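Umow hand pair, seven weeks in: great hands, and one fault you need to know about before you put them near a sweater

Posted 1st March

I've been meaning to write this up since the second week and I kept putting it off, partly to see whether Umow would fix the thing I'm going to complain about. They sort of have. More on that further down. If you only came for the safety part, skip to "Release fault," because that's the bit I'd want a stranger to read.

What I've got is the standard Umow pair, left and right, bought through Yatsenko along with the longer wrist cables, and I drive them with Pultard, which most of you with this kind of setup will already have on a laptop somewhere. The job is tidying. Shoes onto a rack, shoes off a rack, clothes picked up and put into something. Very ordinary stuff, which I find a lot more interesting than stacking blocks, and a lot harder too!

Setup

Easy. Easier than the last pair I had, which wanted me to calibrate each joint by hand with a little plastic jig that I lost twice. You bolt the Umows on, plug in, Pultard finds them, and they do a slow wiggle through their range that looks like someone warming up for the piano. The printed guide is nine pages and most of it is pictures, and I mean that as a compliment.

My one grumble is the connector at the wrist. It clicks when it's in, but it also clicks when it's almost in (ask me how I know). Push until the collar sits flat. Then push again.

Everyday handling

Shoes are what sold me. A slide or a slipper is a mean little object for a hand. It's got a fat sole, a floppy strap, and whichever end you grab, the other end wants to go somewhere else. The Umows are gentle enough to pinch a strap without flattening it, and they're patient, if you can say that about a motor. They close, feel a bit of push back, wait, close a bit more. My old ones went from open to shut like a mousetrap.

The rack is a Zendholm, black metal frame with oak-look shelves, and I have no complaints about it except that the raised lip along the back of the top shelf catches toes. If you come in too high and too far, the shoe rides up on the lip and tips back at you. That's a me problem, and I've trained around it by stopping short.

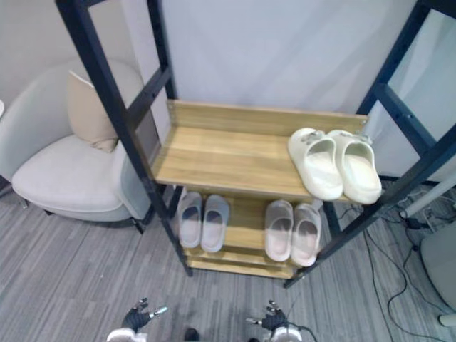 Cable routing is the first thing I'd change about these hands. Umow brings the lead out low at the wrist, so when you're reaching forward at rack height it droops, and I'm forever checking where it's gone. You can see the thin one hanging down from the right hand there, and the black spaghetti over on the carpet to the right is my own doing, so I can't blame Umow for all of it. Both hands are open in front of the bottom shelf, and this is roughly the posture where I start every run. It's also where I learned to leave shoes like the cream-white pair up top, sticking out a little past the front edge of the shelf. It gives the fingers something to get hold of without poking around inside the shelf space. The pairs on the middle shelf are tougher going, being tucked in under the one above.

I did have drops. Early on there were plenty, mostly me asking for too little force. There's a grip slider in Pultard and the default is timid. Nudge it up for shoes and bring it back down for cloth, and save both as presets, otherwise you'll forget which one you're in. I forgot which one I was in. A slipper squashed hard doesn't really mind, luckily.

Release fault

Okay. So.

Second week, I was doing clothes. I had the right hand closed on the cuff of a thick sweater, lifting, and the path looked wrong to me, so I hit stop. The arm stopped. The hand stayed shut. Fine, I expected that, you usually want a hand to hold what it's holding when you stop, so it doesn't drop a mug on somebody's foot. I cleared the stop, told it to open, and it closed. Harder! It took up the slack in the yarn and kept squeezing until the current limit kicked in, and then it just sat there humming with a fistful of knitwear, and Pultard told me cheerfully that the hand was open.

I pulled the power. With the power off you can back the fingers open by pushing on them, slowly, though it takes more muscle than I'd like and I wouldn't want to be doing it one-handed with the other hand being the one that's caught. That's my whole point, really. It was a sweater. I had been reaching in to free sleeves with my own fingers for two weeks by then, after pressing stop, feeling very responsible about it.

I got it to happen again that same evening, and on other evenings after that. It needs a few things to line up. The hand has to be closed on something soft that keeps giving. You have to stop in the middle of a lift. And you have to clear the stop and ask for open pretty quickly. On a shoe I've never managed it, the sole is firm and the hand seems to know where it is. On a towel, yes. On a sweater, yes, easily. Left hand too, once I tried it there, so I don't think I simply got a bad right one.

My guess (and it's a guess, I'm a hobbyist with a notebook) is that the hand loses track of its zero during the stop, wakes up believing it's further open than it is, and heads off the wrong way to correct itself. Umow's reply to my ticket said something about "position estimate under compliant load," which I've decided to read as agreement.

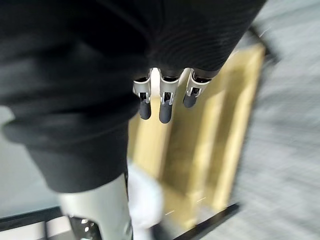
Loose knits are the worst of it, and the fault isn't the only reason. The finger joints on the Umow are open, little brackets and pins and slots all the way along, and they're handsome, but yarn loves a slot. The smooth dark pads at the tips are fine and slide right off fabric. The trouble is higher up, where those silver joints go in under the black ribbing and the palm is completely covered. Once cloth is draped over the hand like that, you can't see what's in a joint and what's merely lying on it. If the release fault hits with fabric up in there, pulling is exactly the wrong thing to do, and pulling is exactly what you'll want to do. I have a gray cardigan with a hole in it to show for my instincts.

What I do now, and I'd ask you to do it as well until you're sure yours is patched:

Stop, then power off at the supply. Don't trust the stop by itself if a person is going to touch the hand.

Look at the fingers. Ignore what the screen says about the fingers.

Back them open by hand, starting with whichever one has the least cloth around it.

Never clear a stop while anybody's hand, sleeve, scarf or hair is near the thing. Roll your sleeves up. I feel like my shop teacher typing that, but there you go.

If you've got a rag wrapped tight on itself, cut it. Rags are cheap.

The patch, sort of

Umow sent me a test version of the hand firmware, and to their credit they sent it fast, and a person wrote the email. With it installed, the hand waits 200 milliseconds after a stop is cleared and checks itself before it'll take any command. I can't get the hard squeeze anymore. I've tried quite rudely. What I can still get, now and then, is a hand that refuses to open at all and throws a fault, and then you're back to cutting power and prying. I'll take that trade any day, a hand that sulks is much better than one that bites, but I wouldn't call it solved.

They tell me the proper release is due in April. The test version isn't on the download page as I write this, so you have to open a ticket and ask for it. I think that's poor. A warning on the page would take them five minutes and would cost them nothing but a bit of pride, and people are buying these and handing them laundry today.

Yatsenko, meanwhile, were useless on this and very nice about it. They offered me the guard kit, which is a pair of stretchy sleeves that go over the joints and keep threads out, for 400 dollars. For what are basically fancy finger socks! I made my own from the fingers of thin work gloves, with the tips snipped off so the pads still grip. They look terrible and they've been on for most of my cloth runs since. They do stiffen the fingers a touch, so give the hand a bit more force to make up for it, and check that nothing's bunching at the knuckles.

Other odds and ends

Noise: a soft whirr, you can talk over it. The hum when it's stalled is different and lower, and I'm glad of it now that I know what it means.

Heat: the wrists get warm in a long session. Never had one shut down.

Pads: mine are scuffed, still grippy. Carpet fuzz sticks to them, so wipe them with a damp cloth or your light-colored shoes will tell on you.

Pultard: I wish it showed motor current on the main screen where I could see it. It's buried two menus down, and it was the only number that told the truth while the hand was closing on that sweater. Pull it up and leave it up.

Would I buy them again?

Yes — for shoes, boxes, anything with a bit of body to it. They're the best hands I've had on the arms and I still grin when one of them picks up a slipper by the strap. For clothes I'd wait for the April firmware, or get the test version first and keep the power switch where your free hand can reach it. Mine used to be behind the desk. I've moved it to the front edge, with red tape on it.

I'll update this when the real release comes out. If you've seen the same fault on something other than fabric, please leave a comment with what it was holding and which firmware you're on.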